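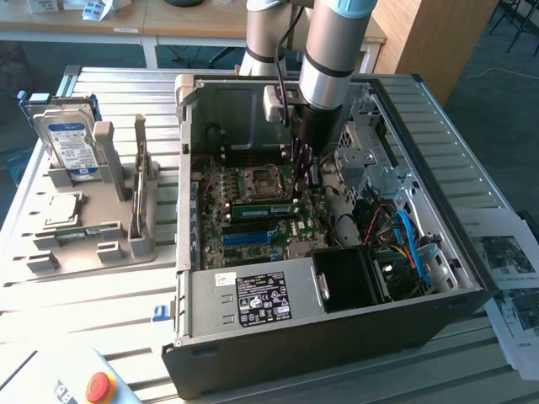 Desktop Teardown Bench: Gallery

Savley, Workshop Page 4 of 6

The pictures in this section go with the desktop refurbishing work at our Savley shop. Most of the machines are office towers, bought in lots from Pludgate when they clear out a floor. They are plain black cases with ordinary parts, and that suits us, because one good machine can usually be made from two tired ones. The last lot was 30 towers, and 22 of them went back out the door complete.

The larger picture is at the top of the page, and the notes are set out by part. Click the picture for the full-size version.

The case
A black desktop tower, laid on its side on the slotted aluminum table and opened up. We do all the board work with the case lying flat. Cards and memory come straight up instead of sideways, and a dropped screw lands somewhere you can see it. There is a small blue latch tab on the outer edge. Latches like that get snagged when cases are stacked, so we leave a hand's width between towers on the shelf.

The motherboard
Green, and it takes up a good part of the case floor. The CPU socket is empty, with the metal retention frame and the lever both in view. Keep fingers and sleeves away from an open socket. If a board is going to sit overnight without a processor, put a plastic cap on it. Caps are in the second drawer, in the tin.

Memory
There is a green module seated in a slot below the socket. We pull memory early, test it on the bench tester, and bag it by size. Mixed pairs go in the parts bin -- they work often enough, but we don't sell them that way.

Expansion slots
The long blue one is PCIe, with a few smaller black slots near it. Blow the dust out before fitting a card. Office machines often come in with nothing in the long slot at all, and years of lint settle there.

Power supply
Silver, at the lower part of the case, with a black label and a small white barcode sticker beside it. The barcode is handy if you are matching spares. We do not open power supplies. A bad one is swapped whole and goes out with the metal recycling.

Fan shroud
Black plastic, next to the power supply, with an open rectangular mouth. Shrouds wash up fine in warm water and a little dish soap. Let them dry on the rack until the next day. Cracked ones are worth keeping for their clips.

Drive cage
Silver metal, punched all over with holes and slots. The edges on these can be sharp, particularly on the inside, so wear the thin gloves when you reach through for a connector. Used drives are wiped or drilled, and the choice is written on the job ticket before anyone picks up a tool.

Wiring
The bright blue cable is SATA. The red, orange and yellow wires by the cage are power. More loose wires, in red, purple and black, cross the board on the other side. Tie them back before closing the case. Reusable ties only, please -- cut zip ties leave a point that will open up a knuckle.

Parts tray
The gray molded tray on the left side of the table has raised posts and slots for computer parts. Small things go in the tray and nowhere else. If a part doesn't fit a slot, bag it and tag it with the ticket number.

More in this series
Page 3: Laptops and hinges
Page 5: The Prakusov cabinets, before and after shelving
Page 6: Packing room at Nic Aodha, April

Refurbished towers are sold from the front counter on Tuesday afternoons. Bring your own keyboard and monitor cable if you would like to try one before buying.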